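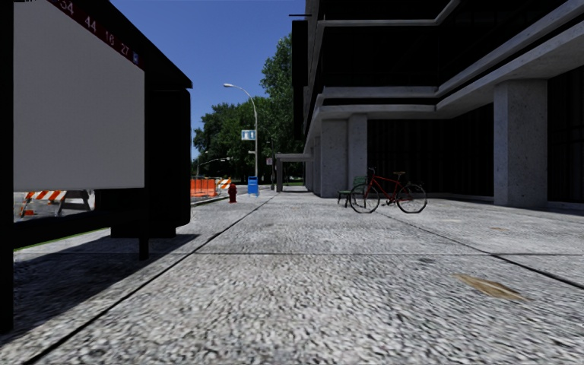 Bus shelter end of the Bronow map, bike and bench ahead

Home Forums Teleop and Demos New Posts Log in

Driving the sidewalk runs by hand: how smooth is too smooth?

kresimir_t
Hi all, and thanks again for the help in August! I've been recording hand-driven demos for our little sidewalk rover in the sim, just me and a gamepad, and I've fallen into a habit I'd like opinions on. Whenever I wobble, I throw the run out and start over. I have 67 keepers now and they're lovely, long easy curves past the bench and the bicycle, but the trained policy goes to pieces the moment it drifts toward the curb. Should I be keeping the ugly ones?

omari_drives
Keep them, keep them! Your rover has only ever watched somebody who never gets into trouble, so of course it has no idea how to get out of it. What I do is steer off line on purpose with recording paused, then switch recording on and drive back to the middle. I did 10 of those on each stretch and it made more difference than all my pretty laps put together.

Bujar Đorđević
I'll disagree a little, in a friendly way. Recoveries yes, plain sloppy driving no. We kept everything one spring, more than 2000 clips, and the policy picked up my nervous left-right twitch on the stick. Took me ages to see it was me! I'd also look at the shadow by that shelter. If you always swing around the dark patch, it may learn to swing around dark patches.

kresimir_t
Oh dear, I do swing around it. Another spot where I'm not sure what to teach:
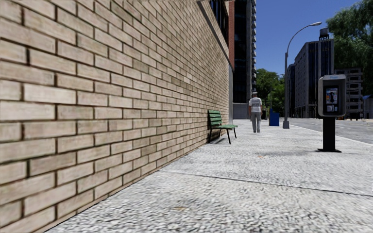

Brick wall stretch, walker ahead and payphone on the right

Do I hang back behind the person, or go by on the bench side?

omari_drives
I'd pass, nice and wide. There's a good broad sidewalk there.

Bujar Đorđević
And I'd hang back, at least for the first batch. Pick one and stick with it, though, because if you mix the two it may split the difference and drive straight at their heels (ask me about the Haldane map sometime). Add passing later as its own command.

kresimir_t
Hanging back it is, then. I'll drive 11 of those tonight after supper, plus some curb recoveries, and go right through the shadow this time.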